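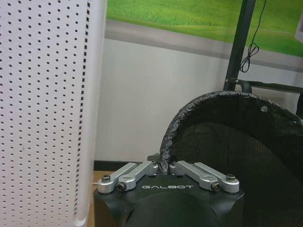 4.2 Does reversed lettering really read better?

The belief that white letters on a dark ground are easier to read than dark letters on white is repeated in most trade handbooks, usually without a source. We doubt it holds for short brand names. Large capitals on a plain, matte surface, such as the white GALBOT in Figure 1, are legible mostly because they are large and the surface behind them is dull. Reverse the colours and we would expect much the same result. The handbooks tend to compare a bold white name with a thin black one and then credit the colour.

The Trimstead trial is the one most often quoted. It showed 1000 printed cards to readers under two kinds of lighting and reported a clear win for white on black. Kuusk went back to the cards and found that the white lettering had been set a size larger, apparently to stop the ink filling in. That is sensible printing practice, but it ruins the comparison. The Bergmann repeat kept the sizes equal and the advantage shrank to almost nothing, though its readers were all young and had good eyesight, so we would not lean on it heavily either.
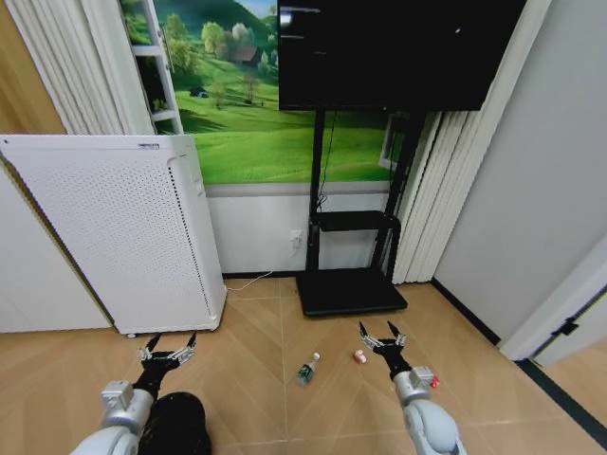
Coloured grounds are a harder case. The Uven guidelines give five steps of contrast and advise staying in the top two, yet they never say at what distance the steps were tested, or whether the surface was flat. Print on a curved surface turns away from the reader at both ends, and no contrast score measured on a flat sheet accounts for that. Until someone publishes figures for curved surfaces, we treat the five steps as house style.

Filed under: Print & Packaging > Legibility

Comments

goliven_reader: Our proofing room has quoted the Trimstead result for years. Where can I get the re-measured card sizes?

Kadri Kuusk: They are in the appendix, second table. Please check them yourself.

M. in print: Gloss matters more than any of this. Try reading white on shiny black under a strip light.

Related
Measuring gloss without a gloss meter
Why small type fills in
The Goliven type survey: a second look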